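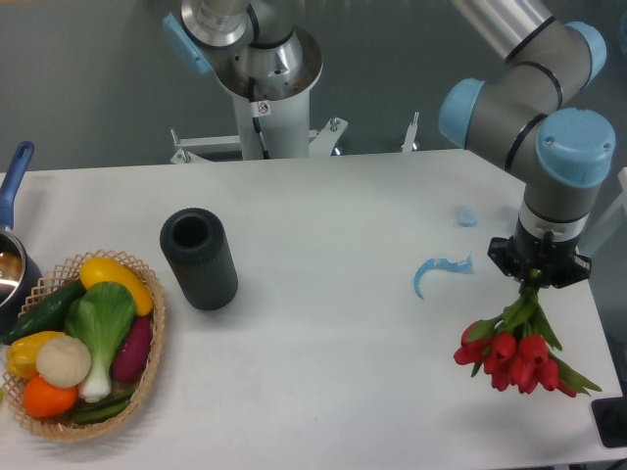

Putting things away: storage in small shared kitchens
Speaker notes, Ermanno Marras
30/05/2023

Slide 1. Opening
Say who I am. I plan kitchens for shared houses and small offices, most of them old buildings with one narrow room and too many users. Before that I ran the back room of a deli, and most of what I know about shelves comes from there.
Ask for hands: who shares a kitchen with people they are not related to? Wait for the hands. Then ask who has found two open jars of the same thing this month.
Tell them questions can come at any point.

Slide 2. The Jidwood house
Nine tenants, one kitchen, two refrigerators. We wrote down everything in the cupboards before touching a shelf, and the list came to 1058 items. 89 of those were past their date. 26 were duplicates that had been opened at the same time, mostly rice, oil and paprika.
Do not read out the whole list. The mustard page is enough.
Point to make: the tenants thought they needed more cupboards. They had plenty of cupboard. What they lacked was any agreement about what went where.

Slide 3. Vegetables first
Fresh food gets a place before anything else does, as it goes off first. My usual order:
Potatoes and sweet potatoes in the dark, with air moving past them. Never in a sealed bag.
Onions in another spot, away from the potatoes.
Winter squash on an open shelf where people will see it. Summer squash in the refrigerator, used within the week.
Cucumbers near the front of the refrigerator. The back of most older models is too cold for them and they turn soft.
Leafy things such as bok choy in the drawer, wrapped in a damp towel.
Someone always asks about tomatoes. On the counter until ripe, then eat them.
Open baskets are fine for a few days' worth of hard vegetables. Past that, the bottom layer gets forgotten. Keep them shallow.

Slide 4. Shelf height
Show the section drawing. Standard shelves are set too far apart, so people stack, and then the bottom item is lost. In the Lo Presti office we moved every shelf closer together and gained one extra shelf per cupboard without buying any furniture.
Cost was 40 shelf pins and an afternoon. Mention that the pins have to match the holes. I bought the wrong size the first time.
Heavy pans go low. Glasses at chest height. Anything used once a year goes to the top, and write the name on the box.

Slide 5. The landing surface
Every kitchen needs a stretch of counter or table where things can be put down before they are put away. If there isn't one, shopping ends up on the stove or the floor.
How big? Big enough for two full grocery bags side by side, with room left to sort.
The trouble starts when things stay there. One shelf's worth of odds and ends turns up within days, and small loose parts spread wider than you'd expect – clips, lids, bits of packaging.
The rule I give people is that the surface is cleared before anyone goes to bed. Sostum tried a weekly clearing and gave it up by the end of September. By then they were eating at their desks.

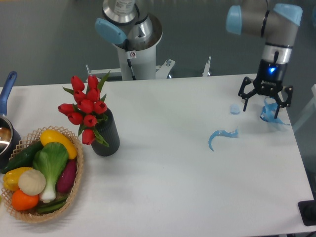
Household objects at left, light-blue pieces at right.

Slide 6. Labels
Keep this part short, people have opinions about labels.
Label the shelf and leave the container alone. Containers move. Big letters, one or two words. "Baking" works. "Flour, sugars and related" does not.
Names on personal food, with the date it was opened. Masking tape and a marker, both hung on a string by the refrigerator. If the marker is in a drawer it will not be used.

Slide 7. What went wrong at Saltico
Go through this slowly, it is the part people write down.
We fitted deep drawers everywhere. They looked good and held a lot. Nobody had measured the aisle, and with one drawer open you could not get past to the sink. Three of them came out again and went back to shelves.
Measure with the doors and drawers open. Then measure with a person standing there.

Slide 8. Try it at home
Empty one cupboard. Only one. Put back what was used in the past month, and find another place for the rest.
Handout is on the table by the door. Leave ten minutes for questions, and if the Jidwood people are in the room, ask them how the second refrigerator is doing.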